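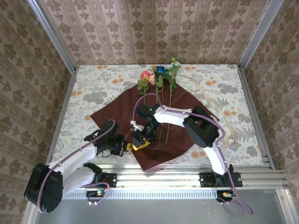

Unit 5: The diagonal wrap

Set the wrapping square like a diamond, one point towards the back of the table and one towards you. Dark brown is a good colour to learn on because pale stems show up clearly against it.

Lay the flowers side by side with the blooms near the back point and the stems running to the front. The four used for this unit are artificial: a pink-red rose, a smaller peach-pink rose, a deep blue flower and a pale greenish-white one. Keep the leaves close around the blooms.

Wrapping steps

1. Straighten the stems so they meet below the leaves.
2. Fold the front point up over the stem ends.
3. Bring the left point across the stems, then the right point over it. Leave the back point standing behind the blooms.
4. Tie at the narrowest part – firm, but not so tight that the cloth puckers.

If the blooms slide forward during step 3, unfold and start again from step 1.

Practice and marking

Each student completes the wrap three times before assessment. The finished piece is worth 75 marks and the written notes 25, for a total of 100. Ailsa Paterson marks both.

Squares and ribbon are kept in Room 401. Please fold the cloths in quarters before returning them. Yeshi Assefa has the sign-out sheet.

Reading for next time: the Cullow handout on ribbon ties.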